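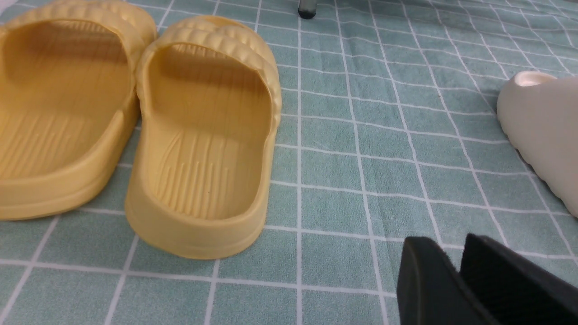

Murray Treloar

Our club teaches high school students to program a small robot arm, and for two years we worked on bare folding tables. This spring we bought a gridded floor mat, the Pillard in teal-green with white lines, and a replacement set of gripper fingers from Kemer. We used both through June. This review is mostly about the mat, with a few words on the fingers at the end.

The project we bought it for was shoe sorting. Students guide the arm by hand to pick up one slide sandal and set it beside its match, and then train a program on those runs. Foam slides are a good choice for beginners. They are light, they don't scratch anything, and the thick rims give the fingers something to close on. The yellow pair with the puffy strap became everyone's favorite. The cream ones are chunkier and harder to grab from the side.

Setup

The mat comes rolled. Ours took a night under some textbooks before the corners stayed down. It is soft, with a fuzzy surface a lot like a towel, and it does not lie perfectly flat. Some of the white lines end up wavy no matter how you smooth it. If you want to measure from the grid, that will bother you. We used it for rough placement ("start the left shoe two squares over") and it was good enough.

In use

The biggest improvement was grip. On the bare table, a sandal would slide away as soon as a finger touched the heel. On the mat it mostly stays where it is. Students who had been chasing shoes across the table finished their runs, and one group recorded 90 in an afternoon, which we had not managed before.

The color works well too. Yellow and cream both show up clearly against the teal in the wrist camera view. A dark green shoe we tried was harder to make out, so pick your objects with that in mind.

The grid also helps with resets. Each group writes down the starting square for each shoe, and the next group can put things back close to where they were. We have 7 students sharing one arm, in turns of 15 minutes, so this saved a fair amount of arguing.

What I didn't like

The fabric picks up lint and eraser crumbs. We go over it with a tape roller before each meeting. It also bunches when the fingers come down too low and drag. A stiff board underneath does not fix this, and clamping the edges only helps a little. The instructions are one sheet and don't say whether the mat can be washed. I washed it cold and hung it up, and the lines did not fade.

The fingers

The Kemer fingers are flat black pads, and they replaced the narrow ones that came with our arm. They hold a foam rim better and they fit with the original screws. They are also wide, and from the wrist camera they block part of the bottom of the view. New students need a few tries to judge the distance between the fingers and the shoe. After 6 weeks ours show no wear worth mentioning.

Would I buy them again

The mat, yes, for soft objects and beginner groups. For anything that needs exact positions I would look for a printed hard board. The fingers, yes, as long as your objects are larger than a bar of soap. We went back to the narrow set for the block-stacking unit and will switch again when the shoes come out in the fall.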